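Laltska Home Helper: your questions answered
Hodstead Robotics Library – Loans and Kits

We've been lending out the Laltska since May, and the questions keep coming (keep sending them!). Fulgencio Solís answers most of them at the front desk and Pentti Miettinen looks after the technical ones.

What is the Laltska kit?
It's a household robot you can borrow, with an arm, a gripper and a head camera, plus the Oksanen software that lets you teach it chores by showing it. You guide it through a job a few times, it practises, and you correct it. I've been around hobby robots for years and this is the first one I've wanted to keep in my own kitchen.

Which chores should I start with?
Clothes. Everybody wants to start with dishes, but a t-shirt is much more forgiving if it gets dropped. We teach hanging and fetching on hooks first, using one shirt on a plastic hanger in an open wardrobe.

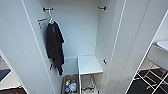

Once you're happy with that, move on to tidying cushions, then wiping tables. Cups and glasses can wait until your second loan.

Does the colour of my clothes matter?
A bit. Dark shirts against a pale wall are easy for it to pick out. White on white is harder, and you may need to turn on another lamp. Pentti has a grey hoodie that has defeated three software updates, and he brings it in every time a new one comes out.

Do I need to clear out my house first?
Please don't! It learns best in a room that looks like a room. Pick up loose cables and anything you'd be sad to see broken, then leave the furniture where it normally lives.

How big a space does it need?
An ordinary living room is fine. It likes to have a clear path between the furniture, and it copes well with chairs as long as they aren't moved in the middle of a job.
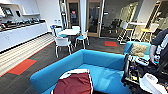
The Laltska's arm beside the blue sofa, with the table and kitchenette beyond.

Will it manage rugs?
Flat ones, yes. Shaggy ones, not so far. If your rug has a fringe, fold it under or roll the rug up for the day.

How long does it take to learn something new?
Plan on 20 demonstrations for a simple pick-up. Folding takes a lot more patience, and I'd call it a project for the long weekend.

How long is a loan?
4 weeks, and you can renew if there's no one waiting. The Surken charging dock comes with it. The dock is heavier than it looks, so bring a friend to help carry.

Is it noisy?
There's a soft whirr when the arm moves. My dog ignored it by the second evening – the vacuum still gets barked at.

Can kids use it?
With an adult in the room, for sure. The stop button works from anywhere on the remote side of the house, and we go over it with you at pickup. Kids tend to be very good teachers, probably thanks to not minding the repetition.

What if it stops in the middle of a job?
Press stop, wait for the light to go steady, then start that step again. If the screen shows code 561, the gripper needs recalibrating. It's on the laminated card in the lid of the case.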